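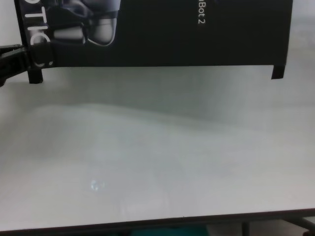
Last modified: October, 4:06 p.m.

Nelten Storage and Receiving
Carton Inspection Checklist, Form 933
Applies to: large retail cartons, opened or unopened, before shelving

1. Work surface clear and wide enough for the full length of the carton. OK
Comment: White tabletop. Wipe down between cartons.

2. Carton kept level when raised or set down. OK
Comment: Long lower edge runs close to straight and clear of the table.

3. Tabs and flaps checked before lowering. SEE COMMENT
Comment: Two short dark tabs project along the lower edge, one near each end. The right one sits at a slight angle. Do not set the carton down on them. Fold in or tape first.

4. Printed face legible. PARTIAL
Comment: "aBot 2" noted in small white print, vertical. Large "TIC" near the left end, also vertical. Copy the full product name to the receiving log from the carton itself.

5. Corners free of crushing. NOT RATED
Comment: Check all corners on the table, including the ends used for holding. Black print hides scuffs; use the side lamp.

6. Seals and tape. NOT RATED
Comment: Record on Form 606.

7. Shelf position. OPEN
Comment: Ralia bay, lower level. Maximum stack for this carton size is 2. The Keko rack is too shallow.

Items marked NOT RATED or OPEN must be closed before the carton leaves receiving. Return the completed form to the Stępień desk.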